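Rowbotham Aquatic Weed & Wetland Care

Print this page | E-mail to a friend

Filed under: Work With Us, Field Crew, Season Jobs

Field Technician, Pond and Shoreline Plants (2 positions)

Rowbotham takes care of ponds, canals and small lakes for homeowner associations, farms and golf clubs. We are looking for two field technicians to start in September. The work is mostly outdoors, mostly wet, and it begins early. The crew leaves the yard at 6:30 a.m.

You will join the crew of Ilaria Greco, who manages our Faro route. This route has 16 ponds at present, and the biggest one has 1238 feet of shoreline. Each pond is visited on a fixed schedule, and in the warm months some of them need an extra visit.

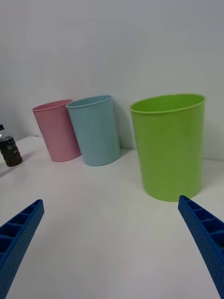
Cups in pink and light blue on the white table.

What you will do

- Pull and rake floating plants from the boat and from the bank
- Take water samples and write the readings in the log the same day
- Mix and apply products under the direction of a licensed applicator
- Plant native rushes and pickerelweed where the bank was cleared
- Clean the boat, the trailer and your boots before leaving each site, so that we do not carry seeds and fragments to the next pond
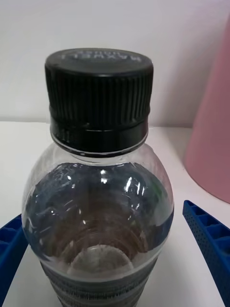 What we ask from you

You must be able to swim and to lift 50 pounds. A valid driver's license is necessary. It is good if you have pulled a trailer before, but we can teach this. You do not need a degree in biology. You should be able to learn to recognize around 8 plants in your first month, also when they are young and look very similar to each other.

An applicator license is welcome. If you do not have it, we pay for the course and the first examination, and the study hours are counted as working hours.

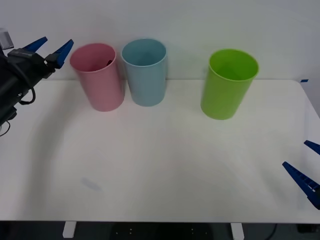

We would also like that you are comfortable speaking with residents. Many people come out of the house when they see the boat, and they have questions about the fish, the smell or the color of the water. Please answer kindly, and if you do not know the answer, take the name and the address and give them to the office.

What we offer

The position is full time, with paid training and health insurance after the second month. We supply waders, gloves, rain jacket and eye protection. Overtime is paid. When there is lightning the crew comes off the water, and the waiting time is paid too.
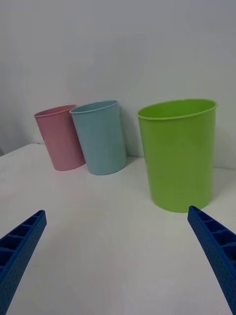 How to apply

Send a short letter and a list of your previous jobs to Doaa Ouali at our office, or bring them to the front desk between 8 a.m. and noon. Please write in the subject line "Faro route". In the letter, tell us which outdoor work you have done and from which date you are free. We invite the selected persons for a half day with the crew, paid, before both sides decide.

Print this page | E-mail to a friend
Shares: 8 | Comments: 2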